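The quiet return of the packed lunch

September 30, 2020
By Gisela Iturra

My grandmother had a lunch tin with a dent in one side the size of a thumb, and for years I thought the dent was part of the design. She took it to the mill at Gitley every working day, and when she retired it went on the shelf above the cooker with the spare string and the candles. I have it now. Last spring, for the first time since I was at school, I began packing a proper lunch, and I've become (my family will tell you) a bit of a bore on the subject.

I blame Reiko Hirano. Reiko teaches an evening class in Uton on what she calls carried food, and she let me sit in on it long before I had any idea of writing this. I'd gone expecting recipes. What I got was two hours on why a boiled potato tastes better at noon than it did at breakfast, and I went home so excited that I boiled a whole bag of them.

The trick, she says, is to stop thinking of lunch as a dinner that has gone cold. Plenty of food is happiest at room temperature, and some of it gets better as it sits. Lentils with a sharp dressing. Roast carrots with cumin. A thick omelette cut into squares. Rice is a fussier business: it has to be cooled quickly and kept properly cold, and Reiko is strict about it, so most of us in the class started with barley, which puts up with nearly anything and has a lovely chew.

"People pack what they think they should eat," she told me. "Then they get to twelve o'clock and buy a pasty. Pack the thing you'd be cross to find somebody else had eaten." 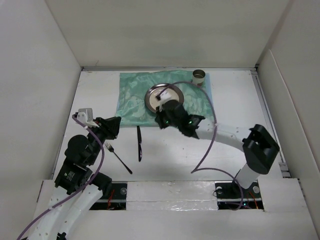 I wrote that on the inside of a cupboard door. It has changed my shopping more than any book has. In goes the good cheese, the one I used to save for guests. In go the pickled beetroots, which turn everything around them pink, and I don't mind a bit!

There is a long history behind all this, and Uton is a good place to go looking for it. The town library keeps a box of letters from families who worked the canal, and lunch turns up in them again and again. One woman complains that her husband's pie came home uneaten. Another asks her sister for the way to make a bacon pudding that will stand up to being carried. My favourite is from a boy of 11, away at his first job, who wants it known that the other lads get jam. I read it three times and then went and bought jam.

The pudding, by the way, is a wonder. It's a suet crust rolled up with bacon, onion and a lot of sage, steamed in a cloth for what feels like half the day, and it slices beautifully once it has had a night in the fridge. I made it for a walk over Irketti, the long green hill behind the town, and ate it on the top at 458 metres with mustard straight from the jar. I've had restaurant meals I remember less fondly.

You don't need much kit. I use my grandmother's tin for anything dry, a screw-top jar for anything that might leak, and a cotton cloth to wrap the lot, which then does as a napkin. Reiko likes metal because it doesn't hold on to the smell of yesterday's onions. Hermans, the old hardware shop on the market square, still has a whole shelf of tins and flasks at the back, past the paint, and if you ask they'll find you a new rubber seal for a flask older than you are. I went in for one and came out with a seal, a flask and a very small grater. I regret nothing.

As for time, I do it in the evening while supper is cooking, with the radio on. An extra handful of beans in the pan, one more egg in the water. Mornings are hopeless in our house and I've stopped pretending they'll improve.

Reiko's class starts again in the new year, and she's planning a whole evening on bread that doesn't go soggy. Her advice so far is butter right up to the edges, lettuce next to the butter, and tomatoes in a pot of their own until the very last minute. I've been trying it on the train with a bread knife wrapped in a tea towel, and I get some looks, but the crust stays crisp all the way to Gitley.

Last updated: September, 6.44 pm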